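4.2 Seating pairs in shared lounges

The richest material in our survey came from the smallest settings. Of the 1116 lounge corners recorded across the Grønli and Clerham residences, 263 consisted of two matching armchairs with a small table between them, and these pairs were a delight to study! Ekström's earlier work on the Lidine flats had already suggested that residents favour a corner where both sitters can reach the same tabletop (Ekström 2018), and our interviews bear this out wonderfully well. 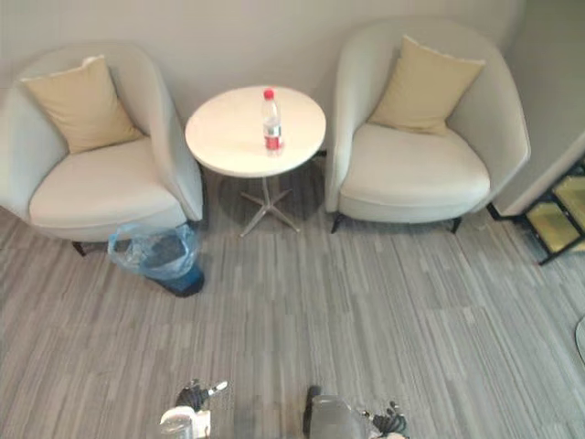 Figure 3. Paired tub armchairs with beige cushions and a round side table.

Colour mattered less to residents than we had expected. What they talked about, often at length, was angle. A chair turned slightly inward was described as "neighbourly", while chairs set square to the wall reminded several people of a clinic waiting room. Cushions came up too: residents moved them, swapped them and took them back to their own rooms, a lively habit that our April coding scheme had no category for. We have since added one, and the recoded comments are discussed in Section 5.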